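Subject: Re: Open day in April, what will visitors see?

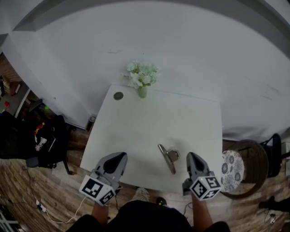
Dear all,

I answer Noreen's question about the hand-held gripper station, as I was there for the rehearsal at Trivik. A visitor sits at the white table, takes one gripper in each hand and tries a small task. The binder clip is a good first object, because it is small and the two black pads can come at it from both sides. I would keep the flowers at the far side of the table, they make the place more friendly. Each turn is 4 minutes, then the next person.

Randa Akl will explain how the recordings are used for teaching the robot arm. Please send her your questions before the visit, she prefers to prepare.

Noreen Foley wrote:
> I have 29 names for the visit now. Is there something
> people can try with their own hands, or only a talk?
> Last year at Kimik we only listened, and some members
> were disappointed. Also, is 7 in the evening still correct?

Yes, 7 is correct. The door is on the courtyard side.

With kind regards,
Keabetswe Le Roux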